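Service Robotics Lab – Handout 5: Looking after the kitchen cell
Bridholm site, 18 September 2018

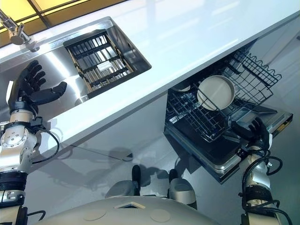
Before power-up. Walk both arms joint by joint, e-stop IN. Feel for play at the elbow and wrist. Any grinding, stop and log it in Jotside, don't try to work it loose.

Cables. Forearm loops need slack for full wrist roll, but not so much they catch on a rack. Most of our faults in April were this. Check the straps by the wrist – they creep. Retie, don't overtighten.

Hands. Open and close each finger, 9 cycles, slow. Thumb last. Wipe the fingertips with a damp cloth, no solvent (it eats the rubber). A finger that lags usually wants recalibrating, not replacing. Procedure is in the Hidayat binder, p. 316.

Bolts on the actuator caps: paint marks should line up. If one has moved, tell the instructor befor you touch it.

Dishwasher rack task. Home pose first, then teach the grip point on the front of the rack. Reteach if anyone has shifted the robot, even a little. Keep the other hand clear of the counter edge when the torso leans.

Service interval is 700 hours, we are at nearly that now. Spare wrist seals come from Zirnonholm, allow 5 weeks.

Bring your log sheets to the next sesion, signed.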